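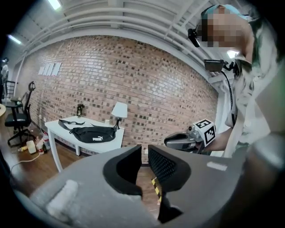 One buyer's comment on the Nestgate support pages reads the Erov as a decent pair of tongs with a very expensive promise attached, and asks what exactly the promise is. The question has followed the product since it went on sale, and the maker's printed material does not fully settle it.

Erov is a hand-held gripper kit sold by Nestgate for recording manual tasks, with the recordings intended for training robot arms. A person holds one gripper in each hand and carries out ordinary jobs such as folding, sorting or packing, while cameras and a tracking system store what the hands did. No robot is needed during recording. Nestgate offers the kit for purchase or for hire, together with an optional processing service called Fundis.

Equipment

The standard kit consists of two grippers, a head-mounted camera, a chest mount, cables and a carrying case. Each gripper has a grey body and a pair of black finger pads that close towards each other. A white cube printed with black square markers sits on top of the gripper, so that software can work out its position and angle from camera footage. The head camera points forward and down, towards the working area.

Nestgate gives the weight of a single gripper as 289 grams. The figure leaves out the marker cube and the cable, a point made only in a footnote to the specification sheet. Later printings of the sheet repeat the figure without the footnote.

The pads can be replaced by the user. Spare pads are sold in pairs and are not covered by the guarantee, which treats them as wearing parts. The sheet gives no expected life for them.

Use

The operator puts on the camera and chest mount, starts a session, and holds both grippers in view of the head camera for a short calibration. The task is then repeated as many times as wanted. Nestgate describes this as needing no training. The manual is less relaxed: it asks operators to keep the markers facing a camera, avoid reaching across the body and pause between movements. These are reasonable instructions, though they do describe a trained way of moving, and they sit awkwardly beside the sales claim that the kit records people working as they normally would.

Battery life is stated as 70 minutes. The manual recommends a rest for the operator well before that, and in longer sessions tired arms may matter more than the battery.

Fundis service

Fundis is a paid service that checks uploaded recordings, removes failed attempts and returns files in a form suited to training. Faces can be blurred on request. The rules for deciding that an attempt has failed are not published. Customers receive a count of rejected recordings with no reasons given, and rejected recordings are charged at the full rate. Nestgate's terms call this "quality assurance at source" – a phrase they do not define.

The files can be used without Fundis, but the conversion tool supplied with the kit handles one session at a time. Several buyers have written their own.

Testing

The only outside test with published results was carried out by Hendriks, a workshop supplier that also hires out the kit and so has an interest in its sales. Its report covers 131 recorded sessions of table-top tasks. It found tracking steady in good light when the markers stayed in view, and poor when one gripper passed behind the other. The report does not say how many operators took part, and no robot was trained on the recordings, so the main purpose of the product was left untested.

Nestgate's own demonstration films show robot arms carrying out tasks said to have been learned from Erov recordings. The films are edited, and neither the number of attempts nor the amount of recording behind each task is given. The company has said that fuller results will follow. None had appeared by October.

Reception

Buyers' comments are mostly kind to the hardware. The grippers are described as simple, comfortable and easy to repair, and setting up is said to be quick once the camera mount has been adjusted. Complaints centre on the chest cable, which catches on table edges, and on the hire terms, under which scuffed marker cubes are charged as damaged.

The wider claim, that the kit replaces time spent guiding a robot directly, remains the maker's own. Buyers with arms of their own report mixed results. A light job done by a human wrist may ask for an angle that a particular arm cannot reach, and the software gives no warning of this at the time of recording. Nestgate lists a reach check among planned features, with no release date.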